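## 4. Before you let the arm handle a container

Read this section even if your supplier has told you the cell is "compliant". A certificate covers the arm as it left the factory. It says very little about your bench or your gripper fingers.

These steps apply to the Wendier bench cell and to the Sustlow version with the longer table.

1. Press the emergency stop and confirm the arm will not move on command. Do this at the start of every shift. A tick on yesterday's sheet proves nothing about this morning.
2. Write down what the container is, what it weighs filled and empty, and who checked. "Light plastic tub" is not an entry.
3. Set the grip force to the lowest value in the table for your fingers. Raise it one step at a time, up to a maximum of 5.
4. Run the approach at reduced speed with the fingers open. Stop short of contact and check the gap on both sides by eye.
5. Close, lift a hand's width, hold, and set down again. Repeat 5 times before you save the program.

**Note:** Frosted and see-through plastics can fool depth sensors. The Kahraman vision add-on claims to deal with this. Treat the claim as untested until you have tried it under your own lights, in the morning and again late in the afternoon.

**Caution:** Textured grip pads wear smooth. The pad maker suggests a change after some 1,000 cycles, a figure that seems to come from dry, clean parts. Our bench log at Stondlow shows one set slipping at cycle 2,039 and says nothing useful about when the trouble began. Look at the pads weekly, whatever the counter reads.

**Caution:** Do not treat a label on a container as proof of its contents or weight. Labels get moved, torn and reused.

### 4.1 Signing off

Whoever signs the sheet must have watched the full run from step 4 onwards. Signing from a recording is not allowed, and neither is signing for a colleague. If the container, the fingers or the table surface changes, the old sheet is void and you start again at step 1. Keep void sheets with the current one, marked with the reason for the change. 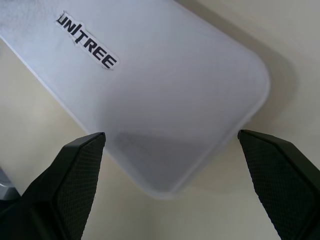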